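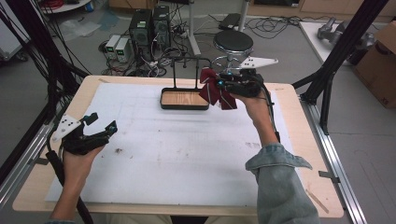

Dark red cloth with thin white stripes, beside the black tray. White paper over the light wooden tabletop.

Tray and cloth, worktop notes
Page by Sumeya Demissie
Prekbridge workshop, updated 2024-11-17

This gallery page covers the small tray setup used on the Prekbridge table. It has one picture at present. The notes after it give the materials, the order of work and the points to check when the table is laid again.

Tray
Shallow, rectangular, black, with a wood-grain panel in the bottom. The handle frame is black wire, shaped like a tall arch with two vertical posts. In the picture the frame stands behind the tray, and the cloth hangs to the right, slightly above the rim.
We list the tray as Saavedra no. 4 in the stock book. Wipe the bottom panel with a damp cloth and dry it straight away. Do not soak it.

Cloth
Kept under stock number 2126. Wash at low heat with other dark colours and dry flat. It holds creases well after a night in the drawer, so for a flat lining it needs pressing first. For a loose lining, lift it from one point, let the folds drop, and lower it into the tray without spreading it by hand. The stripes make it easy to see whether the cloth has twisted on the way down.
The earlier cloth, a plain one from Fatska, was withdrawn in March. It frayed along one side and left threads on the panel.

Paper
White sheet, laid so that a border of pale wood shows around it. The sheet in the picture has taken greyish smudges and a small dark stain on the left half, below the tray. Faint pencil lines run across it. Slight wrinkles are acceptable; a fold under the tray is not, as the tray will rock.
Paper comes from the Venuvari roll, 700 mm wide. The last roll was 100 m long and there is over half of it left. Cut with the long steel rule and change the sheet when the pencil lines can no longer be read.

Table
Light wood, with a small metal bracket fixed to the right side of the frame. A thin splinter lies near the right edge, close to the front corner. Brush the border before a new sheet goes down – grit under the paper marks both the sheet and the wood. Sand any raised grain along the edge with fine paper, working in one direction, and wipe off the dust.

Order of laying
Brush the table, then lay the paper and smooth it from the middle outwards. Set the tray towards the back with the handle frame on the far side. Bring the cloth in from the right. Keep the front half of the sheet clear for folding.

Storage
Tray on the second shelf, handle upright. Cloth in the shallow drawer, folded once along the stripes. Paper roll on its end by the door, tied with tape.

Corrections to stock numbers should be written in the book as well as sent to me.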